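Lanying Lü had already put the kettle on when I arrived, and she would not hear a word about ratings until I had a mug in my hand and had been shown to the comfortable chair. She has looked after the audience figures at Clarkport, the regional television channel, for 15 years, and she still gets up before six to see how the previous evening went.

"You never quite lose the flutter," she told me. "I open the laptop in my dressing gown and my husband knows not to speak to me until I've scrolled to the bottom."

The autumn has been kind to her. Orine, the harbour drama that nearly didn't get a second series, came back in October to over 746 thousand viewers, and the repeats are holding up nicely too.

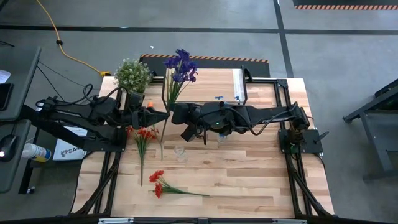 Orine was never meant to be a hit, Lanying says, and the first series went out against a cookery final and a football match, poor thing. What saved it was people catching up later in the week, which the old overnight numbers hardly noticed. She thinks of a programme's audience as something like a small potted plant with tiny white flowers, the sort you keep on a tabletop and forget to look at properly. "You glance at it once and think, well, it's mostly green," she laughed. "Give it a week, I always say!"

Her colleague Illia Horobets, who buys in the foreign series, joined us halfway through the biscuits. He is hoping for similar patience with Plekatlow, a gentle detective show that lost viewers between episodes one and 2 of its run.

"Everybody rang me the next morning," he said, "and I told them all to go and watch episode three."

Lanying has watched it, and she rather thinks the vicar did it.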